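Vunis: Test Operator (Home Tidying), fixed term

Posted 8 July 2023
Hours: full time, on site
Contract: fixed term, with the option to extend
Reports to: Safety and Test Lead, Goicoechea project

About the job

Vunis runs the test floor for the Goicoechea project, which teaches two-armed robots to do small household jobs. The one you would work on is the hallway task: pick up footwear, put it in pairs, and place it on or under a low shelf. We are looking for a test operator to run sessions, keep the fault log and stop the machine when it needs stopping.

The post is new. It was created after a fault in May, and applicants should know what happened before they apply.

What went wrong

During a routine run the left gripper closed on the edge of the shelf and did not release. The controller had recorded the grip as a slipper and went on to the next step, a lift. The shelf was dragged across the floor and tipped. The operator pressed the stop, but the arm kept moving for 210 milliseconds after the signal. Our limit is 100. No one was hurt. The shelf frame was bent and one finger pad had to be replaced.

We found two causes. The force limit had been raised for an earlier task with heavier objects and had not been put back. The delay came from a worn relay in the stop circuit, which was past its inspection date. There was also one operator on shift looking after both the screen and the floor, and the report said this was too much for one person. We agree.

The relay has been replaced, the force limit is now locked to the task, and the arms have completed more than 500 supervised runs since. Two people are now on shift for every session. You would be the second.

The hallway task, as you would work on it:

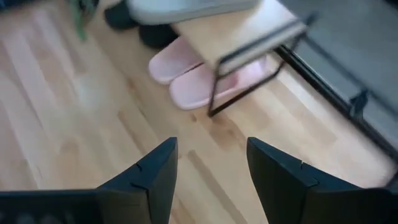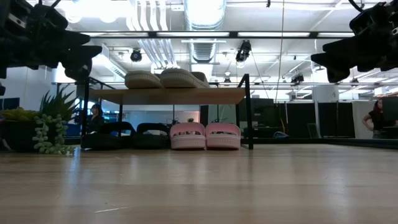 Fledus, whose operators share our shift rota, read a draft of this advert and asked us to be blunter about the stop button. Their reply said that the person holding it has to be willing to press it when they are unsure, and to do so in front of visitors, and that in their view the May report put too much on the relay and too little on the habit of waiting to see. They also wanted it written down that no operator will be marked down for a stop that proves unnecessary. We have put that in the contract.

What you will do

Set out the footwear and shelf at the start of each run, following the layout sheet.
Check the force limit and test both stop buttons before the arms are powered.
Stand at the marked position with the stop in hand while the arms are moving.
Write up each failed grip, dropped item or unexpected contact on the same shift.
Keep the floor inside the working area clear of cables and bags.
Help with the monthly inspection of the stop circuit.

What we need from you

You should be able to stay alert through repetitive work. A session lasts two hours with a break, and much of it is watching a robot pick up shoes. You need to write clearly, as the engineers work from your notes. The job involves kneeling, bending and being on your feet.

Experience in a workshop, warehouse, laboratory or kitchen is useful. You do not need a degree or any programming. Training takes 8 days and is paid at the full rate. You will not work beside a powered arm until you have been signed off.

What we cannot offer

There is no remote working in this post. The arms are still being changed and faults do still happen, mostly dropped items and missed grips. If you want a finished product to look after, this will not suit you.

How to apply

Send a CV and one page about a time you stopped a piece of work, or wish you had. It does not have to involve machinery. Send it to the Vunis recruitment desk and quote Mondale, the reference for this post. Shortlisted applicants will be invited to watch a session and can ask to read the full May report on the day.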